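Ticket: Skidcombe station - vertical channel dropping out, false triggers on the event list
Opened by: Naomi Simiyu
Assigned to: Erasto Kashindye
Status: Closed

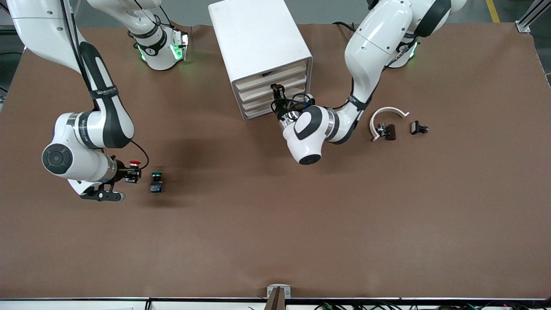
Brown table, white drawer cabinet at the back.

Naomi Simiyu, 08:15
The Skidcombe seismometer is sending a flat line on the vertical channel for a few minutes at a time, then coming back with a large spike. The two horizontal channels look normal. The spikes are being picked up by the detection software and we now have 62 false events on the list for September. Bandara and Stakdale are both clean over the same period, so I don't think it is the software.

Erasto Kashindye, 08:50
Thanks. Can you check whether the gaps fall at the same time each day? Please also send me the voltage log and the vault temperature.

Naomi Simiyu, 09:20
Logs attached. No fixed time of day. Voltage is steady throughout. Temperature moves by less than a degree. The gaps get more frequent after the heavy rain in the second week.

Erasto Kashindye, 10:05
Power ruled out, then. Three things left that I can think of:
- mass position on the vertical has drifted to its limit
- bad digitiser channel
- cable or connector between the sensor and the digitiser
I have sent a remote centring command. Mass position was a bit high but well inside the limit. It is now close to zero. Leaving it to run over lunch.

Erasto Kashindye, 14:30
Two more gaps since centring, so that wasn't it. Radoslava, are you still going up that way?

Radoslava Zeman, 14:45
Yes, I can be there in the morning. I will take the spare 40 metre cable and a spare connector. I won't take a spare digitiser unless you want me to, it's a long carry from the gate.

Erasto Kashindye, 14:55
No need. Swap the vertical and one horizontal at the digitiser input first. If the fault moves to the other channel, it is on the sensor side.

Radoslava Zeman, 11:10 (next day)
On site. Swapped vertical and north inputs. The fault has moved with the cable, so the digitiser is fine. Opened the connector at the vault end and found green corrosion on 2 pins. The seal had split along one side. Cable itself looks sound but I have replaced the whole run anyway. New seal greased and fitted. Inputs put back as they were.

Naomi Simiyu, 13:40
Signal is back on all three channels. Calibration pulse looks the same as the one from the spring. I'll keep watching it.

Yaneth Inga, 15:25
Before this is closed, can the false events come off the public list? We had a call from a school in Flelau asking about a swarm. Nothing was felt there.

Naomi Simiyu, 16:10
Removed, and the affected stretches are marked as bad data in the archive. I checked each one against Bandara first. One small event in there was real and I have kept it, using the horizontals only.

Akinyi Kashindye, 09:35 (three days later)
No gaps since the cable was changed, and it rained last night. Closing. I have opened a separate ticket to check the connector seals at Stakdale, as they came from the same batch.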